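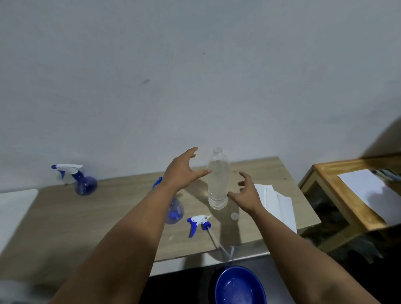 Cap off, one sprayer apart, table ready. Filling day at my place.

Hi again, and welcome to the spray bottle page! A few of you wrote in after the April newsletter asking how I keep the cleaning stuff going without buying a new bottle every time one runs low, so I finally wrote it all down. There isn't much to it (it really is just bottles and a table), but I do love a refill afternoon. I put the radio on, push the table up against the white wall where the light is good, and get everything done in one go – usually it takes me 45 minutes, and a good part of that is hunting for the funnel.

I start with the concentrate. Mine is Devholm, the blue one, which I buy in the big jug from the hardware place on Stidenside. I've tried others. The Jirgate powder was cheaper but it never dissolved properly for me and clogged two sprayers, so I gave the rest of the box to my sister and went back to the liquid. You only need 13 milliliters to a small bottle, and more doesn't clean any better, it just leaves streaks that you then have to chase around the window for the rest of the day. Ask me how I know!

The sprayer heads get a rinse too. I take them right off and lay them down with the long tube hanging over a bowl, so whatever is left inside can drip out there and stay off my floor. Then it's 200 milliliters of plain water through each one, squeezing the trigger until it runs clear. If a trigger feels stiff, leave it in warm water while you have a coffee.
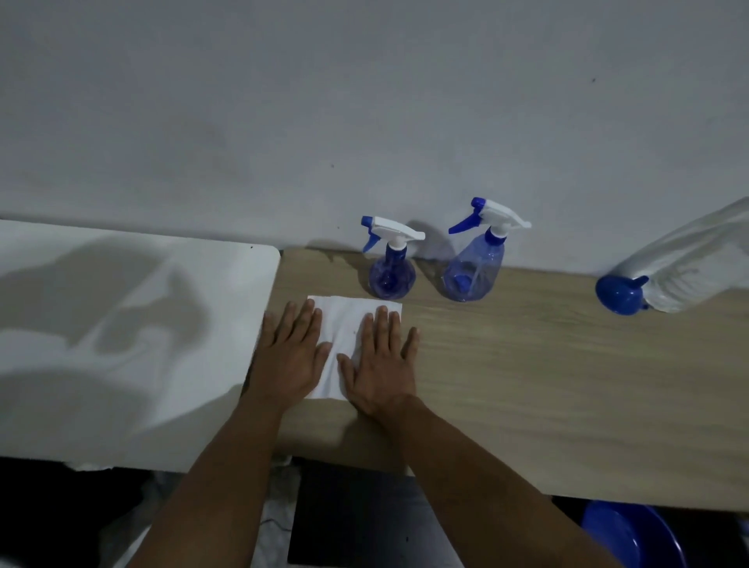

Paper towels are where I get a bit fussy. I used to buy whatever was on sale and it fell to bits the second it met a wet table, little white crumbs everywhere, and I'd end up wiping twice. Now I get the Patrício rolls, 95 sheets, and one sheet does the whole tabletop if you treat it right. Lay it out flat near the front edge, put both palms on it and press, with the bottles pushed to the back by the wall so your elbows don't send them flying. A few creases don't matter. I go with the grain – long strokes, turn the sheet over, long strokes again – and then the sheet goes in the trash.

Next up on the page will be the shelf under the sink, once I've found the other half of the drawer dividers. If you have a good way to get old label glue off plastic, please send it over, I'm still scrubbing at mine!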